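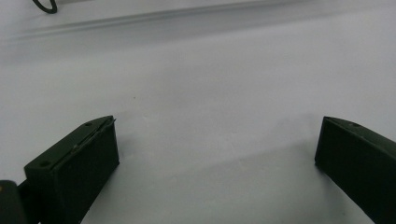 Mirela Vasconcelos
木工间与台面维护，兼管耗材柜

四月，星期六，上午开始记，断断续续写到晚上

台面返工第二轮。上次的记录在蓝皮本子后半本，字太乱，Lamisi说看不懂，这次尽量写清楚点。尽量。

先说结论省得翻：浅色面可以保住，不用换板。靠窗那张还要再来一遍。靠门那张先别放重东西，也别放杯子。

起因再记一笔。去年刷的那层发黄，一块深一块浅，做浅色小件的时候底下颜色不匀，看东西累眼。Osamu一直说换成深灰台面算了，脏了看不出来。我不同意。脏了看不出来才麻烦，小螺丝掉上面找半天，铅笔线也看不见。讨论过三次，没结果，最后谁动手谁说了算。

用的东西：
Brurex硬蜡油，半哑光，去年剩的一罐加新开一罐
Dulance白色浆，小瓶
Viteo清洁剂，擦旧蜡用
砂纸，粗的、中的、800目收尾
不掉毛的布，Tannous那边买的，一包
刮片两把，一把卷刃了，得重新磨
手套，口罩，旧报纸

第一步 刮旧层
先拿Viteo擦，等一会再刮。等太短刮不动，等太长又干回去，粘得比原来还牢。靠窗那边干得快，太阳晒的，得分小块来，一次只弄胳膊够得着的一片。刮片要放平，我右手习惯性往下压，压出两道印，在左前角，手摸得出来，眼睛侧着看也看得出来。后面打磨磨掉一道，另一道太深，留着了。

旧胶印最烦。有一圈是胶带留下的，不知道贴了多久，Viteo擦了三遍才软。Dede建议用吹风机，试了，有用，但是味道大，窗户全开。下次谁贴胶带请用完当天撕掉，写在墙上那张纸上了，看的人不多。

刮下来的东西用报纸包起来扔，不要吹，不要用手扫到地上。地上踩着会带到走廊去，上次走廊的印子就是这么来的，擦了一下午。

第二步 打磨
粗的走一遍，中的走两遍，顺着一个方向。中间换纸的时候擦干净再继续，不然粗砂粒留在面上，后面全是细划痕。我第一张就是这么弄坏的，赶时间，没擦，结果斜光一照全是小圈圈。重来。多花一个多小时。

800目那遍最后走，手上几乎不用劲，靠纸自己的重量。Osamu觉得磨到这么细油吃不进去，他平时停得早一点。有道理。所以做了两块小样，一块停在中目，一块磨到底，都上同一遍油，放窗台上比。傍晚看：停在中目的颜色略深，摸着有点涩；磨到底的颜色浅，滑。我要浅的，就按磨到底的来。耐不耐用另说，过几个星期再看小样。小样背面用铅笔写了，不要当垫木拿走！！上回的小样就是被人垫桌脚了。

第三步 调色
每100毫升油里兑Dulance白浆，先少后多，搅匀了在废板上试。白浆沉底很快，每次蘸布之前都要再搅一下，不搅的话前半张淡后半张白，我有教训。搅的时候慢，别打出泡来。泡留在面上干了就是一个个小坑，补都不好补。

颜色别在灯下定。灯偏暖，看着正好的，到窗边就发灰。我在灯下调一次，拿到窗边看，不对，退回来加油冲淡，又看，可以了。这个比例记在罐盖上，马克笔写的，别擦掉。盖子千万别和另一罐换错。

第四步 上油
薄。薄。薄。上次发黄我怀疑一半是涂厚了。布叠成小方块，蘸一点，先在废板上抹两下，再上台面，打圈推开，最后顺着一个方向收一遍。边上容易堆油，特别是前沿倒角那里，要拿干布专门过一次。

多余的要在发粘之前擦掉。Lamisi跟在我后面擦，我涂她擦，两个人这样最顺。一个人做会手忙脚乱，靠窗那张就是我早上一个人做的，后半截擦晚了，拉出丝来，所以才要返工。靠门那张两个人做，好很多。

用过的油布！摊开晾，挂在外面栏杆上，或者泡水里，不要团成一团塞垃圾桶，会自己发热。新来的同事请务必看这一条。Tahsin今天差点扔进桶里，拦住了，已讲清楚。

高度和水平
顺手量了一下，靠门那张台面离地89厘米，靠窗那张矮一点，因为那条后腿短，一直垫着纸板。纸板受潮塌了。Dede锯了块硬木片垫上，拿水平尺看，气泡基本居中，左右没问题，前后还差一点点，前面略高。圆的东西放上去会慢慢往墙那边滚。不影响涂油，但是影响装东西，记着再调。调脚螺丝有一颗滑丝了，要买。

桌腿上的旧漆没动。有人问要不要一起弄，不弄，没时间，也不归这次。

抽屉
台面要干，东西都得搬走，趁机清了抽屉。清出11支没墨的记号笔，全扔。三把卷尺，一把不回弹，留着当直尺用的那把是Osamu的，别扔。夹子按大小重新分了盒，最小的盒子太满盖不上，分一半放到耗材柜上层。一包不知道什么配的垫圈，没标签，先放透明袋里，写了“待认领”，下次例会没人要就进杂件盒。

耗材柜里Brurex只剩半罐，白浆还够。砂纸中目快没了，粗的反而一大堆，以后买的时候别成套买，成套的粗的永远用不完。已经给Tannous发了单子，中目砂纸、布、调脚螺丝。布希望还是上次那种，前一次换的那种掉毛，掉在湿油上用镊子一根一根夹，夹到我想骂人。

干燥时间
罐上写的时间是理想情况，咱们这里四月潮，得往后加。早上涂的靠窗那张，下午摸还有点粘手指，没有印子，但是粘。靠门那张更晚，今晚肯定不能用。窗开一条缝，别开大，开大了灰进来。门口贴了纸条。

表面没干透前别盖塑料布，会闷出白雾。要挡灰就支几根木条，上面搭纸，纸不要碰到面。

完全硬下来要好些天，这段时间：不放湿杯子，不拖东西，重的东西要搬起来放，底下垫毛毡。毛毡在右边第二个抽屉，剪好了圆的方的都有。擦灰用干布，先别用Viteo，会把新油带走。

还没弄明白的
一，左前角有一小片颜色比旁边浅，斜着看像一朵云。是旧层没刮净还是油没吃进去，不确定。第二遍油之前先轻磨一下那块，看变不变。
二，白浆会不会过几个月自己发黄。小样一半贴在窗玻璃上晒，一半放抽屉里避光，到时候对着比。
三，前沿倒角的地方油吃得特别多，颜色深一圈。Osamu说先在那里磨细一点再上，下次试。
四，半哑光到底够不够哑。灯一开还是有反光，正对着坐的人会眯眼。Lamisi想试全哑光的，我怕全哑光容易留手印。先买小罐试一块。

明天以后
靠窗那张：轻磨，擦净，等灰落定，再薄薄一遍，两个人做。Lamisi说她可以来，上午。
靠门那张：不动，等。
水平前后再调一次，螺丝到了再说。
小样每周看一眼，谁看了就在背面写日期跟名字。
刮片磨刃，Dede负责，她说她有油石。
墙上那张注意事项重抄一遍，字写大点，油布那条放第一行。

补一条，晚上写的：刚才又去摸了一下靠门那张，手背轻轻碰的，已经不粘了，比我想的快。但还是别用。Tahsin问能不能先放个本子，不能。

味道还有，走之前窗户留缝，最后走的人关灯，油罐盖子压紧，我那把布柄的刷子还泡在杯子里，谁先到帮忙洗一下，谢了。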